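Last updated: July

I gave up my dishwasher when I moved into the apartment on Wenel Street, mostly by accident. The kitchen had a gap where one would go, the landlord said he would get to it, and after 5 months I put a shelf of flour and rice in the gap and stopped asking.

Washing by hand takes me 7 minutes after breakfast and longer after dinner. I fill one side of the sink, wash glasses first, then plates, then whatever is greasy, and change the water once. My aunt Siham taught me that order when I was a kid and I have never found a better one. The rack holds dinner for two. If Reda comes over and cooks, it does not hold dinner for two, because he uses every bowl I own and both colanders.

The part I had to learn was pans. I used to scrub a burnt pan until my wrist hurt. Now I put in an inch of water and a spoon of baking soda, bring it to a simmer, and leave it until the evening. Most of it lifts off with a wooden spoon. Cast iron gets hot water and a brush, then back on the burner until it is dry.

I have also gotten fussy about dish towels. Terry cloth leaves lint on glasses. Flat cotton is better, and old flat cotton is better than new. Hajar gave me four that had been her mother's and they are the only ones I use for glasses. The rest are for hands and spills and they go in the wash every other day.
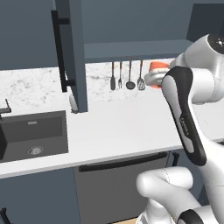
Soap I don't care much about. I bought a big jug of the plain unscented kind last year and I am still refilling the same little bottle from it. Sponges I do care about, and I quit them. They smelled by the second week no matter what I did. A brush with a handle and a knitted cotton cloth do the same job, and the cloth can be boiled.

The landlord called last month to say he has a dishwasher for me if I still want it, a used one out of the unit downstairs. I told him I would think about it. I would have to find somewhere else for the flour.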